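I spent most of December on the pose estimator, so the planner got less attention than it needed. The job is memory modules in a desktop workstation. Tito, our planner, has to bring the fingers down between the slots without touching the processor bracket or any cable.
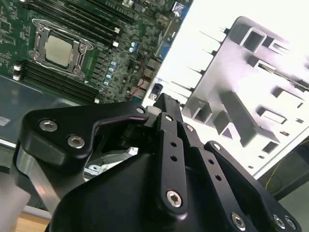 The old version treated the whole board as one flat box with a safety margin on top. That was fine for approach moves and useless near the slots, where every path came back as a collision. I replaced it with a height map built from the wrist camera, and a planning call now takes 638 ms. Grażyna Pawłowska wanted it faster. I wanted it correct first. 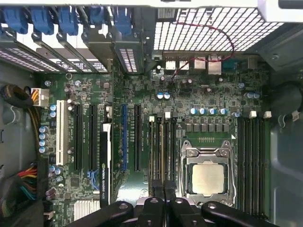
Fingers over the board, with the memory banks on both sides of the socket.

Shiny parts are still the weak point. Bare metal gives the depth filter holes, and Tito used to read a hole as free space. Now a hole counts as blocked until a second view fills it in.

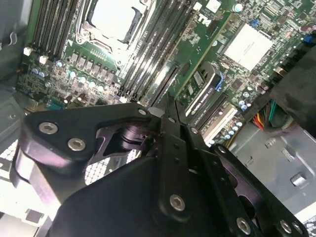
A steeper view of the same kind of board. Glare washes out part of the white socket cover.

I replayed 1,000 logged approaches with that rule and 13 failed to find a path. Most of those were bad start poses, and I can live with that.
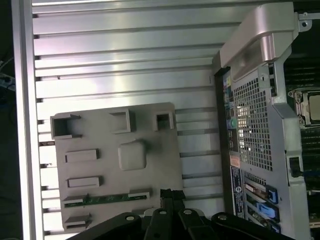
Next is the fixture side. Its frame is still typed in by hand in a config file, and I got the sign of the rotation wrong twice. I'd like to calibrate it from the holders themselves — the code for that is half written on a branch called sarmiento.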